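Wednesday, October 6, 2021

I slept badly and was at my desk before six, so the fox is finished. He is the last big painting for the book, page twenty-two, where he sits on the jetty and waits for the ferry. I repainted his left ear four times. In the end I left it a little too large, and I think he looks better for it.

Anežka telephoned at nine. The printer, Arkodier, wants to know if we print 500 copies or 2,000. For 2,000 the price of each book is much lower, but then I must find a place for all the boxes, and my hallway already has the frames from the May exhibition. She says to be brave. I told her I will decide on Friday, and she laughed, for she knows my Fridays.

After lunch I packed the harbor painting for the buyer in Jadcombe. It is the one with the yellow boats. I was sad when I closed the paper over it. I kept it eight months above the stove and I got used to saying good morning to it. He paid 685, the most I have had for a watercolor, and with this I can pay for the new scanner and still buy good paper.

Kirsty wrote that the Bondgate gallery will give me the small wall in spring, not the long one. I wanted the long one. But the small wall has the window beside it, and my pictures are quiet - they need the daylight.

Striped knitting on the pale table. 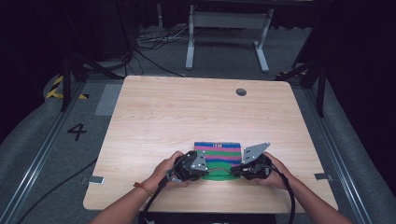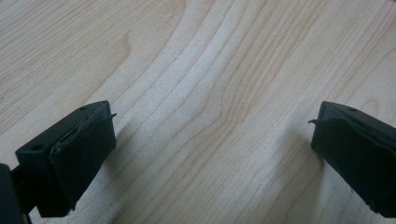

In the evening I tried the cover letters again. My hand makes the "g" too round, like a child's drawing of a snail, and Mattes says this is exactly why I should draw the title myself and not buy a font. I filled three sheets. The second one is possible. I will look at it tomorrow with fresh eyes, next to the fox.

Still to do: order cadmium yellow, answer Kirsty, ask Anežka if the paper can be less shiny. Also I must write the dedication. I have only "For my mother" and after it a comma, and the comma has been waiting there for two weeks.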